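Stimby workshop, tea bench notes
May, just after the morning break

Spent most of the first hour on the folding table again, and I don't regret a minute of it. Kamarul has been after me to sort out where the mugs live, and he's right, we have lost two good ones to elbows this autumn. The idea we settled on (over a very long cuppa, I'll admit) is that every mug gets its own coaster spot, well in from the near edge, and the small gadgets and chargers go along the back where they can't creep into the drinks.

I did the back row first, then moved on to the mug. The green one is my favourite of the lot, a lovely colour against all that white, and it holds a proper serve too. 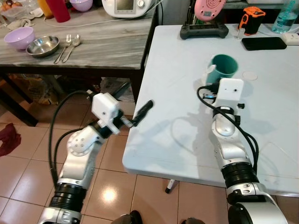 Green mug by its coaster spot, phone and water bottle over on the far side.

Cempaka reckons the pale coasters are too hard to see on a white top and I'm coming around to her view. She has a set of darker cork ones at home, left over from the Gerkell job, 21 of them if the kids haven't got at them, and she'll bring in 7 to try.

Still to do: find a better home for the power strip, and ask Kamarul whether the Furkbridge order can take one more folding table at 46 dollars. Also need to wipe down the shelf over the sink before the biscuits go back on it. Kettle's on again at three if anyone wants to come and argue about coasters!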